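Product Review: Wadmont Two-Door Storage Cabinet, White

Reviewed for the Furnishings and Equipment Guide, Bellach Housing Services

Bellach Housing Services tested the Wadmont cabinet as a candidate for its shared residences, where tenants need tall closed storage in hallways and utility rooms. The cabinet was bought at the regular retail price of $219 and was kept in use from March through the end of the summer term. The manufacturer had no part in the test and did not see this review before publication.

Delivery was made in two boxes. The larger one is heavy and long, and a single person should not attempt to bring it up a flight of stairs. All panels arrived without damage. One bag of shelf pins was missing, and the retailer, Abou Jaoude, mailed a replacement within the week at no charge.

Assembly took 112 minutes with two staff members working from the printed booklet. The drawings are large and mostly clear. The exception is the page on the back panel, which does not show which face should point inward. Our staff mounted it the wrong way and had to remove it again. Residences that plan to order several units should mark this page before handing out the booklet. A wall bracket is supplied, but screws for masonry are not.

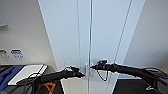 White double-door cabinet with silver metal handle.

Inside, the shelves can be set at different heights, and the lowest space is tall enough for a bucket and a folded drying rack. Shelves loaded with canned food and cleaning supplies showed no sagging at the end of the test. A shelf carrying bound tenant records did bend slightly and was moved to the bottom position.

The doors required adjustment twice. After the first month one of them had dropped enough to rub against the other, and a quarter turn of the hinge screws corrected this. The finish wipes clean with a damp cloth, although black shoe marks near the floor needed a mild soap.

For comparison, the Driltari cabinet in last year's guide costs $171 and goes together faster. Its shelves are fixed, however, and its hinges offer no adjustment. Residences that store only linens and paper goods will be well served by it.

The Wadmont cabinet is approved for purchase in all Bellach residences. It must be fastened to the wall before use, and house managers are asked to check the hinges after the first month.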